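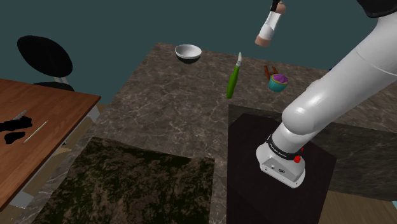 Por que a ação da Durkberg caiu se o lucro subiu?

Porque o mercado olhou para a previsão do segundo semestre, e ela veio abaixo do que a própria empresa tinha indicado em janeiro. O lucro do trimestre já estava no preço.

2/ Os números primeiro. Lucro líquido de 294 milhões, acima dos 60 centavos por ação que as casas projetavam. Receita estável. Margem um pouco melhor, por causa de frete mais barato e de um efeito cambial que não se repete no próximo trimestre.

3/ O problema está na página de projeções. A Durkberg retirou a meta de crescimento de receita e colocou no lugar uma faixa larga, com piso negativo. Quando a empresa alarga a faixa desse jeito, o analista refaz a conta pelo piso.

4/ O índice fechou em 2,312 pontos (uso a vírgula de milhar, como sai no terminal). Queda pequena no dia. Sem a Durkberg, teria fechado de lado. O peso dela no índice é grande e muita gente esquece disso quando lê a manchete "bolsa recua".

5/ Makura caiu junto. Não divulgou nada, só publica resultado no mês que vem. Mas vende para os mesmos clientes e o investidor não esperou para ver. Já aconteceu no ano passado e a ação levou três semanas para voltar.

6/ Wei foi na direção contrária e subiu. Tem caixa, dívida curta quase zerada e recomprou ações durante todo o primeiro semestre. Em dia de aversão a risco, o dinheiro que não sai da bolsa costuma ir para papel desse tipo.

7/ Sobre juros: a curva quase não se mexeu. Quem escreveu que a queda foi por causa do banco central precisa olhar de novo o horário. A venda começou logo depois do comunicado da Durkberg e a taxa de dois anos estava parada.

8/ Me perguntaram da Hadden. A fusão continua em análise e o prazo do regulador foi prorrogado. O spread entre o preço de tela e o da oferta abriu para 111 pontos-base. Isso mostra que o mercado ainda acredita no negócio, com um pouco mais de dúvida do que na semana passada.

9/ O que vou acompanhar agora: a teleconferência da Durkberg, em especial a parte de estoques. O estoque cresceu mais que a venda por dois trimestres seguidos. Se a explicação for sazonal, quero ver o número comparado com o mesmo período do ano anterior.

10/ Correção ao post 2: os 60 centavos são a projeção de lucro ajustado por ação. O lucro de 294 milhões é o contábil. São medidas diferentes e eu misturei as duas na mesma frase. No ajustado, a empresa também superou a projeção, por margem menor.

11/ Não tenho posição em nenhuma das quatro. Nada aqui é recomendação de compra ou venda. A planilha com as margens por trimestre eu publico depois da teleconferência.

© julho de 2026 · Todos os direitos reservados · Contato · Voltar ao topo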